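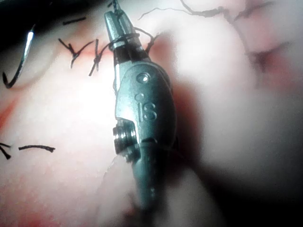
# Small Knots

I've been hooked on surgical knots since my second month of training, and this gallery is where I put everything that comes out of it. If you came over from the Lemport newsletter, hello! If you got here by searching for fishing knots, stay anyway, you'll recognize more than you think.

I keep a tally in the back of a Lotudora notebook, and as of Monday night it says 859. That's finished knots only (the ones I'd let a teacher look at, so not the tangles, and there have been plenty of tangles). I'm going for 1,000 before September, and then I suppose I'll buy another notebook.

## The loop

My favorite part of any knot is the moment the thread goes around the instrument and hasn't been pulled through yet. It's so easy to lose! A loop wants to slide off the tip, and if you rush for the tail it does, every time. Stuart Birkett, who taught me most of what I know, used to make us stop right there and breathe out before we went any further. I thought it was silly for about a week. Now I do it when I'm tying my shoes.

One wrap, pull through, lay it flat. Then the next one goes the other way around, and that's your square knot. Put an extra wrap in the first throw and you've got a surgeon's knot, which holds its place a little better while you get ready for the second. I still mix up my directions when I'm tired and end up with a granny – you can tell by how it sits, sort of crooked and sulky.

## The thread

Thread has a memory. It comes out of the packet remembering the packet, and a stiff strand will spring open again while you're looking straight at it. Braided behaves better for me than the single-filament kind, though it drags more on the way through. I'm slowly making peace with the slippery stuff. It just needs more throws and a calmer mood.

The tail matters too. Mine were far too long at first, so I spent half my time hauling thread across the field. Too short is worse, of course, since then there's nothing to grab and you get to start over. I like a short tail I can still see without hunting for it.

## The metal

I could look at instrument tips all day. All that tiny engineering, pins and pulleys and little raised letters, on something built to hold a thread! They catch the light beautifully, and they also catch the thread if you leave a joint half open near your loop. Ask me how many of the tangles came from that.

One thing I picked up late is to move the tip less. I was swinging it around the thread in big circles, when it's so much easier to keep it nearly still and let the strand come to it.

## The soft part

Pulling a knot down onto something soft is a different skill from tying one on a chair leg, which is how I started (sorry, chair). You want the edges to meet and then you stop. My early ones puckered everything like a badly sewn pillow. Watch the surface and not your hands, Stuart says, and he's right, though I grumbled.

## Prints and questions

I made 300 postcards for the Serrano open house and there's still a box under my desk, so write to me if you'd like one. Larger prints are possible on matte paper, just give me a couple of weeks. And if your second throw keeps slipping, tell me what thread you're using – I love those emails and I answer all of them, usually late in the evening with a cup of tea next to the notebook.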